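ホーム 記事 コラム 保守ノート お問い合わせ

11月 文:Batemlow編集室

作業前にケースを寝かせる

デスクトップPCのメモリ増設や清掃を、机の下に立てたまま済ませる人は多い。側板を外せば手は入る。しかし筆者は、数分で終わる作業でも筐体を横倒しにし、開口部を上に向けることを標準手順にすべきだと考える。

理由は力の方向にある。メモリモジュールは基板に対して垂直に押し込む部品であり、立てた筐体では横向きの力になる。体重を使えず、左右の押し込み量に差が出やすい。片側のラッチだけが掛かった半挿し状態は、起動不良の原因としてよく知られている。寝かせた筐体なら、力は真下に向かい、作業台が受け止める。

ねじの問題もある。立てた状態で落としたねじは電源の裏や底面の隙間に入り、回収に手間取る。寝かせてあれば、たいていは基板の上で止まる。通電前に必ず拾うことが前提だが、見える場所にあるだけで難度は下がる。

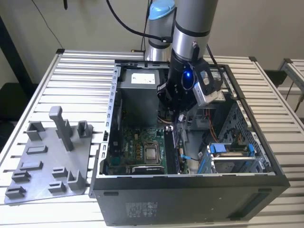

横置きにしたデスクトップ筐体。基板には「DELL」の文字、CPUソケットの右にメモリスロットが並ぶ。

作業台の選び方にも触れておく。Pladotoraの整備室では以前、木の天板に厚手のゴムマットを敷いていた。平らで滑らない反面、端に粉塵がたまり、筐体の位置も毎回ずれた。現在は溝のあるアルミの台に替え、治具を固定して使っている。金属の台は導電性があるため、裸の基板を直接置く用途には向かない。筐体に収めたまま作業するなら、この点はほぼ問題にならない。

反論として、設置場所の狭さがよく挙がる。Stulvilleの事務所で更新した24台も、半数は机の下に固定されていた。引き出して配線を外すと、1台あたり7分ほど余計にかかる。それでも筆者は引き出すほうを選ぶ。同じ事務所で立てたまま増設した機体では、後日の挿し直しに30分を要した例がある。出張の手間は別である。

メーカー側にも注文がある。工具なしで開く側板は普及したが、横置きを想定した脚や当て面を持つ機種は少ない。塗装面がそのまま台に当たり、擦り傷が残る。側面の四隅に低い突起があれば足りる話であり、内部の配色に凝るより先に手を付けてほしい。

なお、横置きにする前に電源ケーブルを抜き、光学ドライブのトレイが閉じていることを確認する。液冷の機種は各社の手順書に従うこと。

関連記事
・Goodwin式ねじ皿を半年使う
・メモリスロットの清掃にエアダスターは要るか
・電源ユニットのラベルの読み方
・側板の擦り傷と養生テープの選定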